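November 21, 2019

Right, quick one before the bus.

The floor is done. Well. Done apart from the bit behind the door, the skirting in the hall and one board I've decided to stop looking at. But we can walk on it and the sofa's back where it lives.

For anyone new – we bought the Ornstead house in September with brown carpet in every room, bathroom included. Under the carpet, underlay gone to powder. Under that, boards. I may have shouted.

Then the quotes. Henwood came round, very polite, sucked his teeth a lot, wanted more than the car is worth. So I hired a sander from Kettler. 70 quid for the weekend plus the sheets, and you always need more sheets. Always. They let you take back the ones you don't use so just get a big stack.

Things I'd tell myself a few months ago:

Nails first. All of them, every last one, punched right down. I missed 2 and shredded a coarse sheet on each.

Tape the doors. I taped one door. There was dust in the butter.

Don't start in the middle of the room like I did. Start by the wall and keep moving, the second you stand still you've got a dip and the dip is yours forever.

Edges take longer than the whole rest of it. My knees are still not right, get proper pads, not a folded towel.

Filling the gaps – I did slivers of wood and glue in the wide ones and left the thin ones alone. Mum reckons we'll have a draught. We already had a draught.

Oil or varnish was a whole argument. Went for oil in the end, can patch it later without doing the whole room again. Two coats, 12 hours between, windows open, in November. We ate chips in the car both nights. The tin says it covers 30 square metres and it does not, or not on old thirsty boards anyway, so I had to go back for another one on the Sunday with ten minutes till closing.

Colour came out warmer than the test patch. I like it. Jury's out with everyone else. 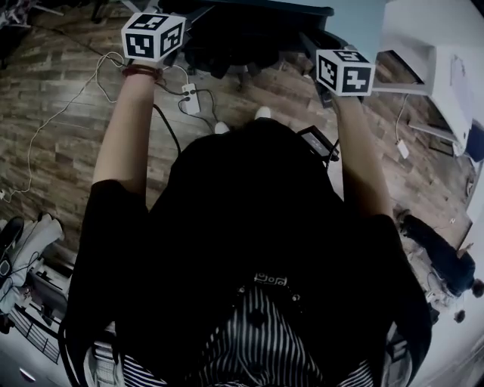

Stripy trousers, planks.

Next is the stairs, which have about a century of gloss on them and I'm not looking foward to it. Somebody at work swears by a heat gun, somebody else says never ever use a heat gun on old paint because of lead. So I've ordered a test kit and will do nothing till that comes. Also need to ring Warkau about the back window, third time of asking.

If anyone's got a decent way of doing spindles that isn't just sandpaper and swearing, please leave it in the comments. Bus is here, gotta go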